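Best round of Flirkel so far? (spoilers up to series 2)

pillowfort40
Rewatching with my sister, going through them in order. For me it's still the umbrella round, series 2. Latrice Schumacher reading out the entire rule sheet in a whisper and then getting disqualified for whispering. Cried laughing. What's everyone else's?

Ndlovu_fan
Umbrella round is good but overrated imo. The ladder auction is better - every contestant had a real go at it and the scoring made sense for once.

grumpsalot
Ladder auction?? Half of it was padding. They showed the same bid 2 times, once before the break and once after. Umbrella wins easily.

Ndlovu_fan
They all do that with the breaks though. Can't hold it against one round.

tessbythesea
Was at the recording for the ladder one! 400 of us in there and it went on for ages, they cut loads. There was a whole argument over whether a stepladder counts, host had to go off and ring someone. None of it made the edit. Gutted.

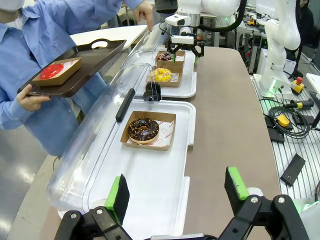

Anyway what did get shown is maybe a third of it. Would love a longer cut, they must have it sat on a shelf somewhere. Also the warm up bloke was funnier than two of the contestants, not saying which two

grumpsalot
ok a longer cut might change my mind. Might.

pillowfort40
Jealous!! How did you get tickets? I've been on the Preltia list since October and not a peep

tessbythesea
Same list, just luck. Turn up early even with a ticket, they give out more than they have seats. I queued from 2 and there were 200 in front of me

marrowman
Unpopular opinion, it went downhill when they dropped the Pillosov round. That was the whole point of the show, you had to listen to eachother. Now it's just shouting.

Ndlovu_fan
Pillosov was unwatchable. 40 minutes of people guessing the wrong vegetable.

marrowman
Yes. And it was great.

grumpsalot
With marrowman on this, bring it back. But Schumacher's disqualification was wrong, the sheet said "no talking" and whispering is not talking

pillowfort40
It definately is talking

grumpsalot
Is it in a library?

pillowfort40
You'd still get told off! Right, starting a poll tonight - umbrella, ladder, Pillosov. Shout if I've missed one

tessbythesea
Add the bus stop one pls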